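From: Jessie Chisholm
To: tabletop-arms list
Date: October 25, 2019
Subject: Re: Re: arm sagging after protective stop

Hi all,

Thanks Magnus, and thanks to the two people who wrote to me off list. I'm putting everything in one message so the next person who searches for this finds more than half the story. Quoting Magnus first so it makes sense:

> On Tuesday Magnus Leckie wrote:
>
> Jessie, before you blame the brake, can you tell us exactly when it
> drops? We had one at Dunura that sagged a finger's width every time
> somebody hit the stop, and everybody swore it was the shoulder brake.
> It was the payload setting. Somebody had swapped grippers and left the
> old mass in. The controller thinks it's holding one thing, it's
> holding another, and in the moment between the stop and the brake
> biting you get a little lurch.
>
> Also, is yours the sort of stop that cuts power right away, or does
> it ramp down first? Makes a big difference.
>
> And please tell me nobody has their hands in there while you test.
>
> Magnus

OK, so, hands first. No, nobody has their hands in there! Junhao got a scare the first time it happened (he was reaching in to straighten the tray, arm was in a stop, wrist came down and tapped his knuckles). No injury, not even a red mark, but I wrote it up anyway and we've had a hands-out rule since then. If you want to move an object, you park the arm, you power it off, you wait for the click, and then you move your object. It's slow and everyone complains, me included.

On the timing, you were half right, which is annoying. I went and looked at the payload and it was wrong. It was still set for the old gripper from before June, when Rhona Kinnear put the lighter fingers on. I fixed that and the lurch got a lot smaller. I was all ready to write back and buy you a beer.

Then it did it again, and worse, but only in some poses. Folded up close to its own base, fine, I can stop it all day long. Reaching out across the table, it sinks. We ran 80 stops on Wednesday and Thursday, everyone standing back, and 8 of them sagged far enough to see. All 8 were with the arm stretched out, most of them toward the back left. Over by the green tray we never got a single bad one.

Same table and same junk for all of it, the usual kitchen sorting stuff, bowls and cups and the carrot and so on: 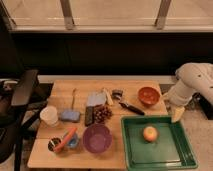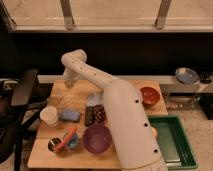
What we did next

Dougal Dunbar came over from the Geddes building with a dial gauge on a stand, and we measured it properly. Our stop ramps down first, by the way, then the brakes close, then power goes. In the bad poses the elbow holds and the shoulder creeps after the brake is supposed to be shut. So there is a brake problem after all, it was just hiding behind the payload problem. Two faults at once, and fixing the first one made me feel clever for a whole afternoon.

I called Laresetti, who service ours out of Mendudport, and they were pretty good about it. They asked for the log and the serial number, and they want the shoulder unit back. Their guess is worn brake lining, maybe some grease on it, but they won't say for sure until they've opened it up. Turnaround is two weeks if they have the part on the shelf. I didn't ask what happens if they don't.

Until it ships, the arm stays powered down. I know some of you run yours with a known sag and just keep the speed low. I did think about it, we have a demo coming. But low speed doesn't do anything for you when the thing that's slipping is the brake, and Junhao's knuckles are the only warning I want.

If you want to check your own, it takes maybe an hour:

1. Look at your payload setting, and look at it again if anybody has changed the fingers. Ours had been wrong for months.

2. Clear everyone back and take anything tall or breakable out from under the wrist.

3. Reach the arm out as far as your task ever takes it and trigger a stop. Watch the wrist for a full 60 seconds. Ours mostly crept in the first few, but one waited quite a while and then let go a little.

4. Do it again in other poses. I only tested near the base at first and would have told you it was perfect.

Question for the list: has anybody had a shoulder brake swapped and then had to redo the calibration from scratch? Laresetti says a quick check should do it. Dougal says no way. I'd like to know before I promise Rhona a date.

Magnus, I still owe you half a beer.

Jessie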